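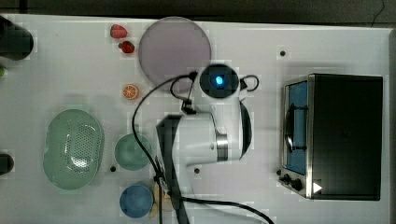

The Case for the Small Kitchen Table

Opinion
Sheyla Muñoz, Director of Residential Programs, Stestside Housing Association
21/06/2024

In August the Stestside Housing Association will begin refitting the shared kitchens in its Lemieux buildings. The plans circulated to residents this spring propose longer runs of counter, more closed cabinets and the removal of the freestanding tables. I support the refit. I do not support the removal of the tables, and I wish to set out my reasons before the drawings are made final.

The argument for taking them out is easily stated. A table takes up floor. It collects things. At any hour of the day a resident may come in and find a colander on it, two or three bowls, a plate, some fruit and a toaster oven at one end, and may reasonably conclude that the room has not been put in order. Several residents have written to the Association to say so, and their letters were courteous and fair. One described the table in her kitchen as a shelf that people walk around.

I would ask those residents to look again at what such a table holds. A colander, bowls, a plate, strawberries and a slice of orange are the makings of a light meal. Every one of them is in use or is shortly to be used. Put into a cabinet, the colander must be taken out again each time a person wishes to rinse a handful of berries, and our experience is that it will not be. The berries will be eaten unwashed, or they will stay in the refrigerator until they are thrown away.

The Association has some evidence on this point. In 2022 we closed the tables in one Lemieux kitchen for a trial period and asked residents to store all equipment behind doors. Boyang Cheng, who managed the building at the time, kept the maintenance and supply log throughout. The log records 41 requests for replacement bowls, colanders and serving plates, nearly all of which were later found at the back of the lower cabinets. The kitchen was tidier in appearance. It was also used less, and the residents who stopped using it first were the older ones, who do not care to kneel.

There is a second matter, and it concerns the toaster oven. The refit drawings place it on a bracket beneath the wall cabinets, at shoulder height for a person of average build. Colton Gill of our facilities office has defended this position on the grounds that it frees the surface below, and it certainly does. I am not persuaded that it is wise. A small oven is loaded and unloaded many times a day, often by a person holding a plate in the other hand. On a table its door and its knobs are where the eye and the hand naturally fall, and there is a clear surface beside it on which to set down a hot tray. On a bracket there is none. The drawings allow for a pull-out board, which I expect will be pushed in and forgotten within a season.

I recognize that a table invites clutter, and the Association has not always managed this well. For some years our practice was to clear everything at the end of each day into a plastic crate, which residents then had to search in the morning. Patricio Ibarra, then a resident and now a member of our staff, proposed that we stop. His suggestion was that the table be given a short written list of what belongs on it, and that anything else be moved. The list in his building names the oven, one colander, bowls that stack, and one large plate for whatever is to be shared. It has hung beside the door since then with very few changes. Mail, chargers and shopping bags are moved to the hall – firmly, and without discussion.

The color of the equipment may appear a trivial subject for a public letter. I raise it on account of the procurement schedule, which specifies white throughout. Our surfaces are white. White bowls on a white surface are difficult to see for any resident with reduced vision, and we have a growing number of such residents. A pale green colander, a blue bowl and a lavender plate can be told apart at a glance and asked for by name across the room. Ketsara Kamolrat, who leads our accessibility work, has recommended mixed colors for two years in succession. The recommendation costs nothing and I urge that it be adopted.

Cost will be raised, and it should be. The estimate from Multon for cabinets in place of tables is $1,604 per kitchen above the price of keeping the tables we have. The present tables need new feet and, in certain cases, a new top, for which we have set aside $500 each. I do not claim that the cheaper course is always the better one. In this instance the larger sum would buy a room that looks finished in a photograph and serves its residents less well at breakfast.

It has been put to me that people no longer prepare food in the way a table assumes, and that a modern resident wants a clear counter, a microwave and a place to stand. This may be true in some households. It is not what I observe in ours. I observe residents slicing an orange and leaving the plate out for whoever comes next. I observe conversations that begin with a question about whose bread is in the oven. A counter faces a wall, and two people working at it stand shoulder to shoulder and look at tile. A table may be approached from more than one side, and our residents in Ralto House, who lost theirs in an earlier round of works, have asked in every annual survey to have it returned.

I therefore propose the following to the design office. The existing tables should be kept in all kitchens where 600 millimeters or more of clear passage can be maintained on the working side. The toaster oven should remain on the table, at one end, with its cable led away from the surface where food is prepared. Each kitchen should adopt a list of its own, written by the people who use it and reviewed once a year. Where a kitchen is too narrow for these terms, a hinged table should be tried before the room is given over entirely to cabinets.

Residents who take a different view are invited to write to the Association before the drawings are signed. Letters may be left at the Lemieux front office or handed to any member of the residential staff, and all of them will be attached to the design file.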